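Storneck Homework Room — notes from the September get-together
25th September, upstairs at the Hokdale branch

I said I'd type these up and I have, so please forgive the order of things. I wrote most of it on the back of the snack list and some of that got juice on it.

Who came: me (Visitación Esteban, taking notes and also talking too much), both of the Toledo Street parents, the two sitters from the after-school group, and our librarian, who could only stay until the phone rang downstairs. It rang during item two.

1. Last time's notes
Fine with everyone, except that I wrote "paint the shelves" and what we agreed was "price the paint." Fixed now. Sorry!

2. Money
We have 39 dollars left in the envelope after the pencil order. The Trardale book sale people offered us first pick of their leftovers again (so kind), and they want 10 dollars for a box, any box, as full as we can get it. We said yes to one box. There was a push for two, but I asked where the second one would go and the room went a bit quiet.

3. Snacks
Long. We're staying with crackers and fruit. The juice question is put off until next time, and I'd like it noted that I was for juice, even with my notes in the state they're in.

4. Books going missing
Nearly 1000 titles on the list now, counting the picture books, and the list is only as good as whoever last touched it. The treehouse books are the worst for wandering. The kids want them in order and get very upset when there's a gap, and then the missing one turns up under somebody's coat. One parent suggested a sign-out card. The sitters said they already have a sign-out card. We all went and looked at the sign-out card, and the last name on it was mine, so I've promised to bring that one back.

5. The supplies table
This took up most of the evening and I enjoyed it more than I expected to. We want things easy to find, and we don't want the kids digging through a heap for an eraser. I'd brought a plan drawn on graph paper and we didn't follow much of it.
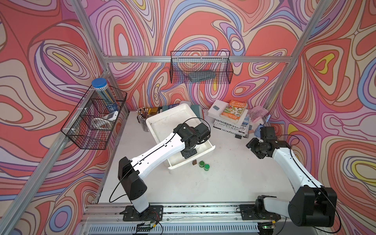
We agreed that pencils stay in the clear cup, points up, and that it lives in a back corner where elbows don't reach. One sitter would prefer points down (she's been jabbed), but the rest of us like seeing which ones need sharpening, so up it is. She's allowed to bring it up again in the spring.

The white tray needs a wipe. I put myself down for that. We went back and forth on what it's for, and landed on work in progress, meaning loose sheets and half-done drawings and nothing with crumbs on it.

Magazines go flat with the storybooks on top, and binders stand up at the back with the taller books. I asked if the design magazine could go home with me if no one's cutting it up for collage. No decision! I will ask again.

The little green containers with lids want labels. Masking tape and a marker will do, and the older kids can write them.

6. Fall hours
We'll open for 14 afternoons before the winter break, same times as last year. The librarian had sent a note up saying the heating is being looked at, so bring a sweater.

7. Anything else
Someone's umbrella is still here, blue, bent at one end. It's on the hook by the stairs. The door downstairs sticks, so pull it toward you before you turn the key.

To do before next time:
Me — wipe the tray, return the book, retype the title list
Sitters — tape and marker, new sign-out card
Toledo Street parents — pick up the Trardale box, price the paint

We stopped when the lights downstairs started going off. Next date to be sorted out by phone, and if you haven't heard from me in two weeks, call me.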